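A Visit to the Dallano Cellars

15 February 2021

The Dallano winery opens its cellars to small groups in January and February, when the vines are dormant and there is time to talk. I booked the morning tour, which lasts two hours and ends with a tasting of five wines. Groups are kept to six people.

The estate lies above the village of Zimadside, at the end of a gravel road. Parking is behind the press house. The vineyards climb from 400 meters to 500 meters, with the red varieties on the lower slope and the whites on the upper one. The soil is limestone with patches of clay. Pruning was under way in the top rows, and the cuttings were laid between the vines to be shredded later.

We started in the press house. Grapes are picked by hand into shallow crates and pressed the same day. The juice settles overnight before it goes down to the tanks through a hose in the floor. The old basket press is still used for the sweet wine. 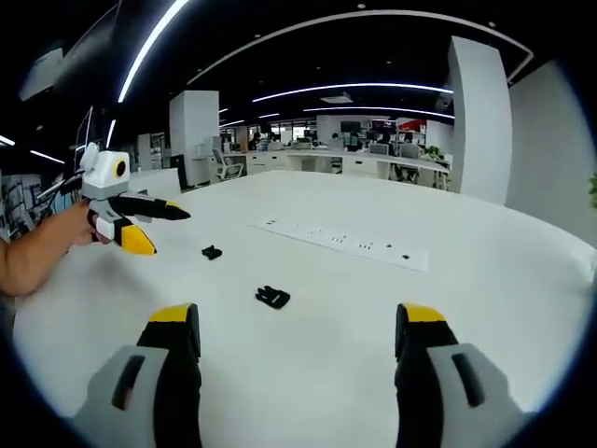 The barrel cellar

A stone staircase leads down to the barrels. The cellar was dug in 893 working days, according to a plaque by the door, and it stays cool enough that you will want a jacket even in summer. The whites spend eight months on their lees in large old casks. The reds get 14 months in smaller barrels, of which a quarter are replaced each year.

We tried one red straight from the barrel. It was very tight, with sour cherry and a lot of tannin, and our guide said it would not be bottled before next winter. There was also a corner for trial lots. One of these is a white fermented on its skins, made for a restaurant called Seneviratne, which takes nearly all of it. The rest is sold at the door if you ask.

Bottling is done twice a year on a small line at the back. It can fill 800 bottles an hour, though they run it slower for the sweet wine. The line was stopped and covered during our visit, so we only got an explanation of how it works.

The tasting

The tasting room is above the cellar. Water and bread are provided, and there is a spittoon at each end of the counter. These are my notes, in the order the wines were poured.

Estate White: pale, with lemon and green apple. Light and very dry. Good with fish.

Sedia: the better white, from the highest rows. Pear, fennel and a little smoke. It has more weight than the first wine and a long, salty finish. I bought three bottles.
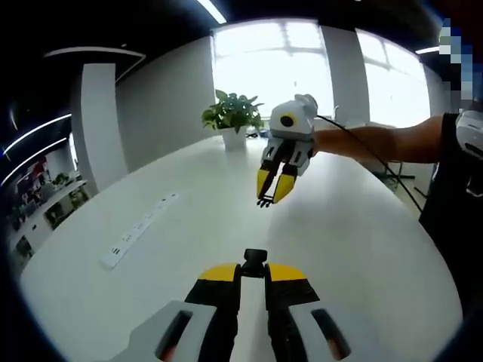 Rosé: dark for a rosé, with strawberry and orange peel. Served too cold at first, and better after ten minutes in the glass.

Estate Red: plum and pepper, soft tannins. Ready to drink now.

Sweet White: dried apricot and honey, with enough acidity to keep it fresh. Sold in half bottles only.

Practical notes

Tours must be booked by phone. The tasting is included in the price and there is no pressure to buy. The staircase is steep and has a rail on one side only. Cards are accepted in the shop, and the winery will ship cases of six or 12.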